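From: Njål Isaksson
To: route-survey list
Subject: Re: Lane markings and signal sight lines, Plutano road

Ronja Sandberg wrote:
> Can someone confirm whether the edge line is still continuous on the
> wooded section? My October notes say solid on both sides, with a
> paved shoulder on the right. I also need the signals at the junction.

Solid on both sides where I checked. The center line is dashed and the shoulder is paved, so your notes can stand.

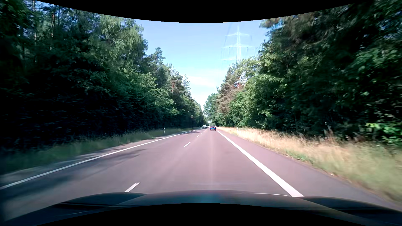 Wooded section, two lanes, solid edge lines.

Closer to the junction the dashes continue on the left of our lane. I would log the approach separately from the woods -- the last 500 m need their own sheet in Vorkton, at 30 m spacing. 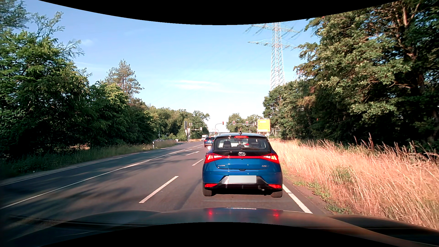
Torbjørn Haugland asks whether the approach sheet should begin at the first advance sign or at the change in markings, as the old Pfister template allowed either. Use the change in markings. Signs get moved.

For the junction itself, enter the STOP sign and the three-lamp signal under it as two items on one pole. The overhead signal on the same arm is a third item.
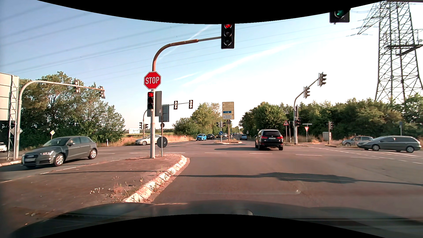

Curb condition goes in column 8, vegetation in column 4. Please do not merge them. Åsmund has the blank sheets and can send them before noon.

Njål

2 replies | 0 shares
Contact the list owner | Back to top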